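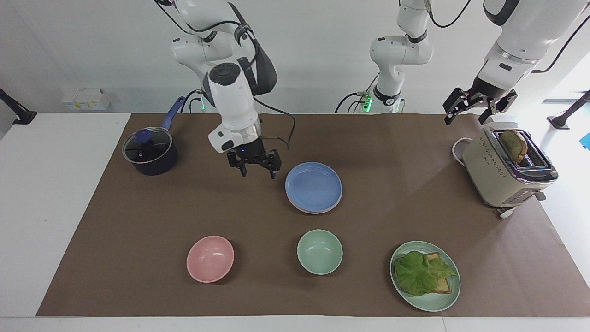 3.2 Appliance use and event detection

The second data source consists of plug-level power readings from 60 households in Uravberg and the neighboring district of Ellwood. Each household received a set of metering plugs for the small appliances in its kitchen: the kettle, the toaster, the microwave oven and, where present, the coffee maker. Ranges and built-in ovens were left out of the plug-level data because they are wired on separate circuits in most of the housing stock. Their use was estimated from the whole-home meter, as described in Section 3.1.

Readings were taken at one-second intervals and stored on a local hub before being sent to the project server each night. Metering ran for 12 weeks in every household. Start dates were staggered, so that the first homes in Uravberg had finished before the last homes in Ellwood began. We return to the effect of this stagger on the seasonal comparison in Section 5.

Toasters make up a small share of household electricity use, but they are of interest here for two reasons. First, the heating element draws close to a constant load while it is on, and the edges of each event are therefore sharp. Second, toaster use falls mostly in a short period of the morning, when it overlaps with kettles and water heating. Load models that spread small cooking appliances evenly over the day will understate this overlap. Figure 4 gives an example of the appliance class together with the plates that mark the serving stage in the activity diary.

A toasting event was defined as an unbroken period in which the measured power stayed above 710 W. Shorter gaps were treated as follows. If the power fell below the cutoff and returned within five seconds, the two periods were joined. If the gap was longer, the second period was counted as a new event. This rule matters for households that toast in batches, where one slice is removed and the next put in with little delay. Applying the rule gave 1612 events after cleaning. Events recorded during the installation visit were removed by hand – these were test runs made to check the plug and do not reflect household behavior.

Several toasters in the sample switch their element on and off during a cycle when set to reheat or defrost. On these models the joining rule is not enough, as the off periods can be longer than five seconds. We handled them with a per-device gap limit, set from a short calibration run at each heat setting. Changing this limit within a reasonable range moved the event count but had little effect on total energy, as the off periods contribute almost nothing to it.

The activity diary was kept on paper by one adult in each household. Entries were made in ten-minute slots and coded into food preparation, cooking, serving, eating and cleaning up. Where a slot held more than one activity, the first one written was taken as the main activity and the others as secondary. Diary slots were then matched to metered events using the start time of the event. An event was accepted as matched if a food-related entry appeared in the same slot or in either of the two slots next to it.

Matching was weaker on weekdays than on weekends. Diary keepers who left home early often filled in the morning slots later in the day, and their entries tended to be rounded to the nearest half hour. We tested a wider matching window for these cases. It raised the match rate, but it also joined breakfast events to entries for packed lunches, and the narrow window was kept for all results reported below.

Two limits should be noted. The plug meters cannot tell which member of the household used the appliance, so no per-person figures are given for shared homes. In addition, plugs were sometimes moved between appliances. Most swaps were easy to find, as a kettle and a toaster differ clearly in peak load, but swaps between two appliances of similar rating may have gone unnoticed. The Cakamine labeling routine, which assigns a class to each event from its shape alone, was used as a second check. Events where the routine and the plug label disagreed were kept in the totals and left out of the timing analysis.

Figure 4. Toaster and a pair of stacked plates.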